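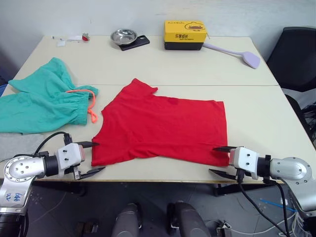
Our project started with an argument about laundry. There are seven of us in the shared house on Drestwood Road, and by last November the clean clothes had taken over the sofa, the stairs and most of the landing. For our second-year Home and Design module, Danjuma and I decided to find out whether changing the way we fold would change how we live with our clothes. We wanted a big pale table to work on, because colour matters more than you'd think – a bright red T-shirt spread out sideways on a cream top shows you its sleeves, its neckline and every soft crease, and you can plan your first fold before you touch it. On my old patterned bedspread the same sort of shirt is just a muddle!

Search this site Go

Folding Together: A Shared House Laundry Project
By Anel Magagula, with Danjuma Etim
4 Aug 2025

What we did

We compared four ways of folding over one term. The first was what we called the Birham fold, after the halls where Danjuma picked it up: sleeves in, sides in, then halves. The second was a tight roll. The third was the upright fold, where each item ends up as a small block that stands in a drawer. The fourth was the "whatever" method, meaning whatever each person did already (this got the most defenders).

Between us we folded 622 items and wrote every one down in a notebook, with the type of garment, the fold, and how it looked after two days in the drawer. Towels and bedding were left out. Socks were in at first and then we dropped them, as it was taking all evening.

T-shirts

T-shirts were a joy. We laid each one flat and smoothed from the middle towards the hem before folding anything, and that one habit made more difference than the choice of fold. A long crease left in the body at the start was still there two days later in nearly every case. The upright fold came out best for short sleeves. Long sleeves were better with the Birham fold – the extra cloth made the upright blocks lean over.

Shorts and anything with a drawstring

Shorts surprised us. Elastic waists gather the cloth, so the top is always thicker than the legs and a neat half fold springs open again. Rolling from the legs up to the waist fixed it. Drawstrings need tucking inside first or they catch on the next thing in the drawer, and Danjuma lost a good ten minutes to a knot that had tied itself to a hoodie.

The drawers

We used the tall chest in the upstairs hall, a second-hand Schumacher with one drawer that sticks. Upright folding let us fit our T-shirts into a single drawer with room left over, where they had filled two before. Rolled clothes fitted almost as well but fell about when the drawer was shut hard.

What our housemates thought

Everyone tried all four folds at the kitchen table. Five chose the upright fold for T-shirts, and the other two stayed loyal to "whatever". We loved watching people get quicker at it, and the sofa has been clear for most of the summer.

If we carry on next year we'd like to try the same thing with children's clothes, and with the wool jumpers we were too nervous to include.

Last updated: end of summer term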